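Talks > Local History > Wolthorpe Winter Series > Speaker notes

Talks Walks Newsletter Join Contact

We use cookies to remember your preferences. By carrying on you agree to this. Accept / Manage

Stair talk, notes for the night, Feb 1, 2021

(Slow down at the start. Loubna says I did the first five minutes last year in about ninety seconds.)

Hello everyone, and thanks for coming out, or staying in and finding the link. I'm going to talk about handrails and banisters in the older houses of Wolthorpe, and I promise it's more fun than it sounds. If you grew up in one of these places you've slid down one. Hands up? Good, keep them up if you got caught.

I got into this through my own front hall. We bought the place on Allis Street with every scrap of stair timber painted mint green, and I spent most of a winter with a scraper and a heat gun finding out what was underneath. Under the mint was cream, under the cream was a brown that looked like gravy, and under that was a rail so lovely I rang Issa Masri at nine at night to tell him. He was very polite about it.

(Pause for the green stairs slide. Let people groan.)

So, a bit of vocabulary, and then I'll leave it alone. The handrail is the part you hold. The balusters are the uprights beneath it. The newel is the big post at the bottom that you swing around when you're late for school. People say banister for any of it and I'm not going to tell you off.

The early houses up near the Moon Hotel mostly have plain round balusters, and I used to think that meant cheap. Hae-won Cho set me straight there. She's turned timber for a living longer than I've been reading about it, and she reckons a plain one is the harder job, as there's no bead or cove to hide a wobble in. Any mistake, your eye goes straight to it.
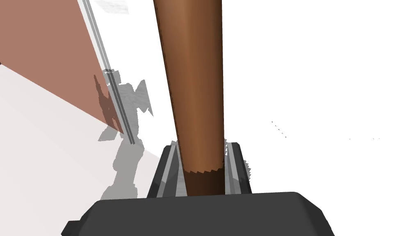 Colour is what I get asked about most, usually by someone holding a paint chart. What did they look like new? Well, the fashion was for a good warm brown, and builders got there however they could, with oil, with tinted varnish, with shellac if the client was paying. Think of that coppery brown with a slight gloss on it, lighter on one side and going deeper down the right, so your eye knows it's round before your hand gets there. That's the effect they were after! A flat paint kills it stone dead, and the mint green certainly did.

(If someone asks about stripping: test for lead first. Say it twice.)

Now the Trokummont house, which I know some of you came for. The job book survives, and it's a beauty. The builder numbered his orders, and order 1714 is the whole main stair, with a grumpy note beside it saying the rail came up short and had to be pieced. If you go up there on an open day, run your palm along the underside just past the landing. You'll feel the join. Cameron Hepburn found it before I did and has never let me forget it.

Order 3739, years later, is a repair to the same stair. It doesn't say what happened. My theory is children. Arash Ebrahimi's theory is a piano, and he's welcome to argue it in question time.

(Water. Check the clock. If we're past the half hour, skip the school.)

The school stair is a different animal. It had brass studs let into the rail to stop sliding, and you can still see the plugs where they were taken out. I talked to a former pupil who told me the studs only made it a better dare. I'd have loved to meet whoever ordered them.

Looking after yours at home, then. A damp cloth, hardly damp at all. A bit of paste wax once a year if the finish is sound, and buff it properly or you'll leave the next person with sticky hands. If a baluster is loose, please don't reach for a screw straight away. Have a look at the foot of it first, as often it's only a wedge that has dropped out, and a wedge is a ten-minute job with a cup of tea in the middle.

And don't throw the broken ones away! I've got 13 in my shed from skips on our side of town, and I've matched up four with stairs that were missing one. Bring me yours. I'm serious, my shed has room, whatever anyone in my family says.

(Thank Hae-won for the loan of the offcuts. Pass them down the left side first. Questions, then remind people that chairs go back in the small room.)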